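Projects > Year 3 > Local Food Survey
3 min read

So I spent July asking Nasthorpe people what they do with stale bread! I got 200 replies, mostly on a Saturday outside the bakery, and toast won easily (bread pudding came second, hooray).
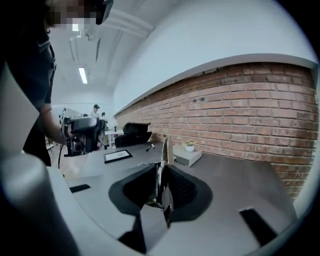
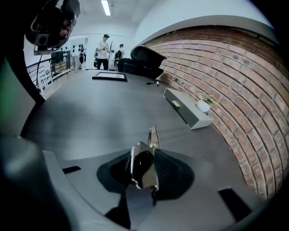

At the desk and the table, July

My favourite answer was a garlicky bread soup, which I've now made four times. Next I'd ask about freezers, as I forgot them completely.

Comments
Giorgia Ferraro: Soup recipe please!
Csonka: No croutons??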